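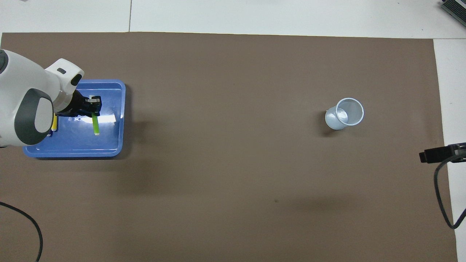
Coaching Team Sports, Unit 4
Speaking after the match: the captain, the coach and the press
Handout for students. Please read before the seminar and bring it with you.

1. Why this unit is in the course

Most of you came to this course to learn about training load, tactics and selection. This is normal. But a coach at club level speaks in public more often than he or she expects, and the captain also. After a match there is a short interview, sometimes only two minutes, and these two minutes are read by the players, the parents, the sponsor and the next opponent. In Unit 3 we looked at the talk inside the dressing room. Now we go outside the door.

I use mostly cricket and handball in this handout, as these are the sports where I have worked. Students from football and hockey can change the words and keep the method.

2. Terms we will use

Flash interview: the interview made at the side of the field, directly after the end of play. The person is tired and has not seen any replay.

Press conference: later, sitting down, with more than one journalist. Usually coach and captain together.

Attribution: the explanation a person gives for a result. An internal attribution puts the cause in the team ("we bowled too short"). An external attribution puts it outside ("the pitch changed in the evening"). Please note that external does not mean false. The pitch can really change.

Stable and unstable cause: a stable cause will be there also next week ("we have no left-arm bowler"). An unstable cause can go away ("we started slowly").

Shielding: when the captain or coach takes the blame in public so that a certain player does not have to.

3. The case of Melanville

Melanville is a club side in an evening league. In June they lost four matches in a row. The captain was Bongani Mthembu and the coach was Wilma Maes. Both have given permission that we use their interviews in class, and I thank them for this.

After the first defeat Mthembu said: "The ball was wet in the second innings and we could not grip it. With a dry ball it is a different game." External and unstable. The players liked it, as he told me later, and the journalist from the local paper did not write much.

After the second defeat he said: "Our middle order has to ask itself some questions." Internal, but look carefully who is inside. He bats at number one. In the middle order there were at this time three players, and one of them was 17 years old. Everybody at the ground knew who was meant. The young player, according to Maes, came late to the next two practices and did not speak.

After the third defeat Maes went to the flash interview instead of him. She said: "I chose the batting order and I would choose it again. We lost 9 wickets for too few runs and we will work on running between the wickets." She named a decision and gave it to herself. Then she named one skill which can be trained.

The fourth match was lost by 23 runs. Mthembu spoke again: "I bowled myself one over too long. Serra were better at the end. We train tomorrow." This is three sentences. We will spend some time in the seminar on why many of the players preferred this interview to the first one, although it is the less comfortable one.

I don't want that you take from this case that Mthembu is a bad captain. He was in his first season, and he had no preparation for the microphone at all.

4. What shielding can do and what it can't

Shielding works best when it is specific. "It is all my fault" is very general, and listeners usually hear it as politeness. If it is said every week it becomes like a song that one does not listen to any more. The players also stop to believe it, and some of them feel smaller, as if they were not important enough to have lost a match.

Shielding in public must be followed by an open talk in private. If the captain takes the blame outside and says nothing inside, the player who made the mistake has learned only that it was not seen. Panagiotis Koutsoukos, who coached handball at Bonel for many years, had a simple order for this: first the player, then the team, then the press. When there is not enough time, he gave the player only one sentence on the way, for example "we look at it together tomorrow", and then went to the microphone.

There is a limit. A captain can take responsibility for field placement, for bowling changes, for the decision at the toss. He can't take responsibility for a dropped catch, and when he tries, it sounds strange.

5. Preparing the flash interview

It is possible to prepare an interview before one knows the result. I suggest the following practice, and I ask you to try it with your own team at least once before the end of the unit.

Before the match, write two cards, one for a win and one for a defeat. On each card write a word for the opponent, a word for your own team and something you will train next. Leave the rest empty.

After the match, wait before you speak. Drink some water. Ask the journalist what the first question will be. Most of them will tell you.

Answer the first question with the result and one fact. Do not start with the referee or the umpire. If you have a complaint, there is a form for it, and the league reads the form and not the newspaper.

Names of your own players: only for praise. When you are asked directly about a player who had a bad day, say what his or her task was and stop there.

Stop early. It is very hard for most people to be silent when the microphone is still in front of them, and many of the sentences that captains regret come in this moment.

6. A short comparison: two ways to answer the same question

The question was: "You have now lost to Taltar again. Is there a mental problem?"

Answer A, Manolis Alexiou, captain: "No. I don't know why people always say this. We are mentally very strong. Last year also people said this."

Answer B, Wayne Gill, captain of a different team, almost the same question: "They have beaten us with the new ball both times. We know it, and we have a plan for the first six overs that did not work today."

Alexiou repeats the word of the journalist, and the headline the next day was of course with the word "mental". Gill does not take the word. He also does not attack it. He moves to something that happened on the field. Please find for yourself where exactly in his answer the change of subject is made, and whether you find it polite.

In my opinion Alexiou was the more honest of the two on that evening. We can discuss if this should count.

7. Tasks for the seminar

Task 1. Take an interview with a losing captain or coach from your own sport. Write it down word for word, also the pauses. Mark every attribution as internal or external and as stable or unstable. If you are not sure, mark it with a question mark and bring it.

Task 2. Rewrite the second Mthembu interview so that the problem in the batting is still mentioned. Maximum 40 words. The young player will read it.

Task 3, in pairs. One is the journalist and one is the captain. The journalist may ask the same question again if the answer was not clear. Change roles after five minutes. We do not record this task.

Written work: one page on a situation where shielding was wrong. It can be from your own experience, but then please change the names. Hand it in on paper at the beginning of Unit 5.

8. For the next unit

Unit 5 is about changing the captain during the season. Read your notes on selection from Unit 2 again, especially the part on how the decision is told to the player. Students who have missed Unit 2 can get a copy at my office in the afternoon, after 3 pm.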